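Chapter 5
Where Does the Snack Money Go? Small Spending and the Household Budget

I used to think budgets were for people with big bills. Then one August I kept every receipt I got, stuffed them in an envelope, and added them up at my kitchen table in Kollstead. Rent, fine. Electric, fine. But I had spent $103 on stuff I couldn't remember eating! Gum, chips, a soda on the way to the bus (and another on the way back).

Economists have a dry name for this kind of thing, discretionary spending, and we'll use it a lot from here on. It means money you could have kept without missing a payment or going hungry. In this chapter we'll sort a month of purchases for a made-up town, Flulstead, and you'll see how fast the little ones pile up. Keep your notes from Chapter 2 handy, you'll want the part on fixed costs. 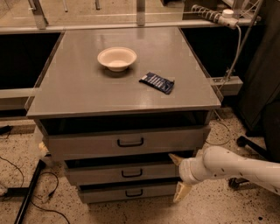 Is a candy bar a fixed cost or a variable cost?
It's a variable cost, and a discretionary one too, because the amount you spend goes up or down with how many you decide to buy.

Get a notebook before you start Section 5.1 and write down whatever you bought yesterday, even the cheap things.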